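August, 15:10. Corrigan corridor mode-split recount.

Re-ran the intercept tally from the Ostunberg station exits with the transfer trips pulled out. Of 200 usable forms, 15 had no home zone and were dropped from the commute table. Bike share moved by almost 3 points against the spring run, all of it from the inner zones. Bus unchanged.

Weights still use the old household file. Tava export fails on zone 8; patched by hand, script not fixed.
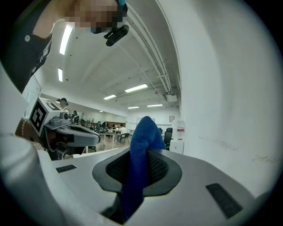
Aino Ikonen would hold the bike figure back until the outer zones are reweighted, as the exits oversample short trips. Rerun pending.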